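5/4/21
By Karthikeyan Bangera

A morning at the Stirley book fair

I went to Stirley for the religion and folklore hall, which the program said had 98 stalls. Many of those were selling candles. The books were at the back, past the incense, and the best table belonged to Pronska, a small press that reprints village legends and temple histories.

Their big title this spring is a 507-page collection of river goddess stories. The woman at the table told me every tale was "thousands of years old." I asked how she knew. She pointed to the introduction, which says the same thing and gives no source. I bought it anyway, for $18, and the stories are good. One of them, about a ferryman who refuses a blessing, I have heard told quite differently by my aunts.

The talk at noon was on household shrines. The speaker had visited three homes and drew large conclusions about all the others. He was pleasant, and he read aloud well – but when someone asked about families who keep no shrine at all, he moved on to the next slide.
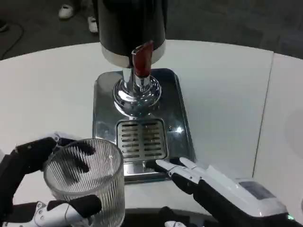
I left before the panel on myth and science, having sat through one of those last year in Pisstead. The Pronska book has no index, so finding the ferryman again took me most of the train ride home.

Recent posts
Pisstead: a panel on myth and science
Tello and its lost hymns, reviewed
Who wrote down the village tales?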